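Notura Path Robot Rules Kit: Review After One Winter

Rating: 3 out of 5

We run a small outdoor robot on paved paths, and until January our safety rules were two pages somebody had typed up years ago. The Notura kit was meant to replace them. It is a ring binder with 12 chapters, a set of checklists on coated card, and log sheets for 100 runs. No software comes with it.

What works

The pre-run checklist is the best part. It fits on one side of a card and takes a few minutes. You test the stop button, check the battery, set the top speed and write down who is in charge of the run. The cards hold up to rain and a grease pencil wipes off them cleanly.

The chapter on sharing a path is also good. People on foot have right of way, always. The robot slows down before a bend and stops if its operator loses sight of the path beyond it. Granus, whose rule sheets we tried before this, left bends out completely.

What doesn't

The surface chapter is thin. It sorts paths into "clear" and "blocked" and leaves it there. Leaves get one sentence, and damp pavement is only mentioned in a table at the back. We wrote our own rule: walk the route first, keep the robot to the middle where leaves reach the pavement, and allow twice the stopping distance if the surface looks damp.

The log sheets are cramped -- 30 lines to a page, with a notes column too narrow for a full sentence. There is no space for the weather either.

Our woodland route, for anyone comparing it with their own:

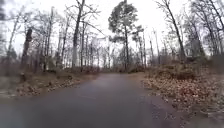
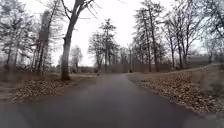 Price and alternatives

The binder costs more than the Etusero guide, which covers indoor robots better but says little about public paths. Hafþórsson sells a longer course with a written test at the end. For a small team that works outside, I would still pick Notura and add a page of your own on leaves and wet ground. Refill log sheets are sold separately.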